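Renasau Office Fit-Out Guide
Section 5: Floor marking on carpet and placing of waste bins
Prepared by Talha Kazmi. Issue 2017-02-05 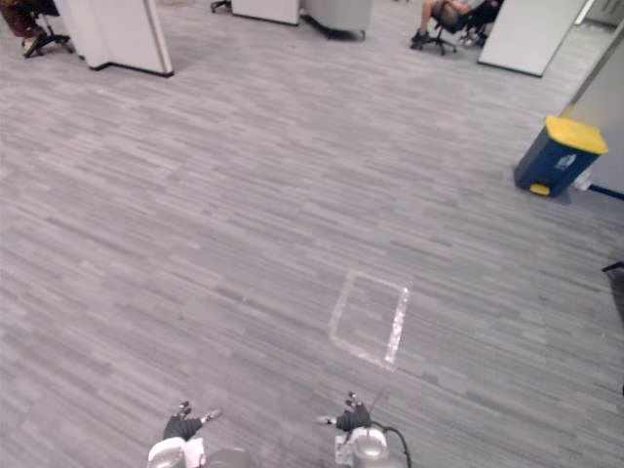 5.1 General

Floor tape reserves a space on carpet for an item that has yet to be delivered or that is moved in and out during the working day. The methods in this section apply to low-pile carpet and carpet tile. For vinyl and sealed concrete, see Section 6.

Tape is a temporary marking. Remove it within 30 days of laying. Adhesive left for longer may stay in the pile when the tape is lifted.

5.2 Before you start

Check the item number on the floor plan against the delivery list. Vacuum the area and let any cleaning fluid dry fully. Press a short strip of tape in a place that will later be covered, leave it overnight and lift it. If fibres come away with the strip, do not continue.

Note: Translucent tape reflects light unevenly on striped or streaked carpet, and one side of an outline may look brighter than another. Judge the width of the tape with a rule.

5.3 Marking the outline

1. Take the width and depth of the item from the plan. Add 2 cm to each side.
2. Mark the four corners with chalk.
3. Measure both diagonals. If they differ, move the corners until they agree.
4. Lay the two long sides first. Do not stretch the tape.
5. Lay the short sides, overlapping at each corner.
6. Press down with a hand roller, working from the middle of each strip outwards.
7. Brush off the chalk.

The outline need not be parallel to the wall. Where the plan shows an item at an angle, follow the plan and ignore the direction of the carpet pattern.

Caution: Keep the inside of the outline clear until the item arrives. Do not use it for boxes, bags or spare chairs.

5.4 Placing a pedal bin

1. Stand the bin near a wall with the pedal facing the room.
2. Open the lid fully by the pedal. It must not strike the wall or a shelf.
3. Check that the bin does not press on a socket, plug or cable at the foot of the wall.
4. Check that the bin is outside all taped outlines.
5. Leave any label on the front of the bin uncovered.

Caution: Do not drag a full bin across carpet. Empty it first, then lift it by the body. The lid is not a handle.

5.5 Removing tape

Lift one corner and pull back slowly, keeping the tape low and close to the floor. Treat remaining adhesive with the carpet supplier's approved cleaner. On the Tanoli floors use only the cleaner listed on sheet 1032.

Replacement rollers and tape are ordered through Silberg stores. Allow 5 working days.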